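Meller stoneware mug, four months in

By Maxine Hollis

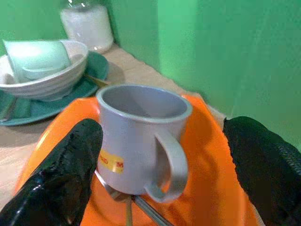
I drink a lot of coffee and I'm hard on cups, so when my old favorite lost its handle in April I went looking for something sturdy. I landed on the Meller and I love it!

The weight is the first thing I noticed. It feels solid in the hand without being a workout, and the handle fits three of my fingers (my husband gets two in, and he has big hands). Coffee stays hot long enough for me to answer my morning email, and tea does even better if you put a saucer on top.

It goes through our dishwasher every night and the glaze still looks new. Dark roast left a faint ring once, and baking soda took it right off. The microwave is fine too, though the handle gets pretty warm after two minutes.

My one gripe is that they don't stack well, and our cupboard is tiny. Birutė Paju commented on my last review asking about the bigger size: it holds 500 ml, and I'm ordering a pair for my sister.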